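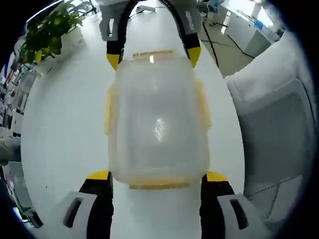

Inger Fogh wrote in to say that her dried beans went musty in plastic jars that had been through the dishwasher only the night before, and she asked whether the plastic itself was to blame. Usually it is the washing, or more exactly the drying. Plastic holds less heat than glass or steel, so water stays on it long after the plates are dry.

Storage jars: washing, drying and odour
Last updated Sep 4, 2025

Washing
Take off the lid and any seal. Wash all parts by hand in warm water with a little washing-up liquid. Use a bottle brush on the shoulders of the jar, where oil from nuts and ground coffee collects. A scouring pad will scratch the walls, and scratched plastic holds smells.

Drying
Stand the jar upside down on a rack for 2 hours, then turn it upright and leave it open overnight. A tea towel pushed into the jar leaves lint and rarely reaches the bottom corners. Dry seals flat, away from the radiator.

Removing smells
Fill the jar with warm water and add one level tablespoon of bicarbonate of soda per litre. Leave it until morning, empty it and rinse twice. For curry powder or garlic, repeat the treatment and then put the open jar on a bright windowsill for a few days. Turmeric stains fade in the light but seldom go completely.

Cloudiness
Limescale comes off with white vinegar diluted by half. If the wall is still dull after rinsing, the surface is worn and no cleaner will restore it. A worn jar can still be used for pegs, string or screws.

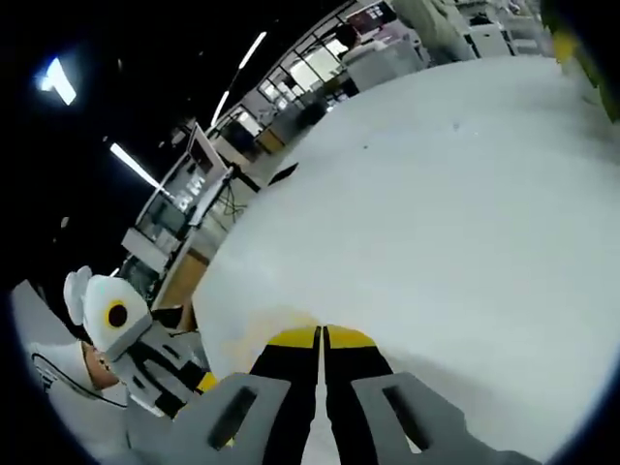
Large white surface, mostly clear, with a small dark object lying on it.

Filling
Let home-dried or toasted food cool fully before the lid goes on. Leave a finger's width of space at the top. Flour from a new bag should not be tipped onto the remains of the old – empty the jar, wipe it out and put the older flour back last.

Labels
Write the contents and the month of filling on masking tape, for example "Rice, August". Put the tape on the body of the jar, as lids get swapped. Glue left by shop labels softens under a few drops of cooking oil in around 42 minutes. Wash the oil off before refilling.

Quantities
A 200 g bag of ground almonds needs a small jar. In a large one the air above it speeds up staling.

Next page: Drawer liners and shelf paper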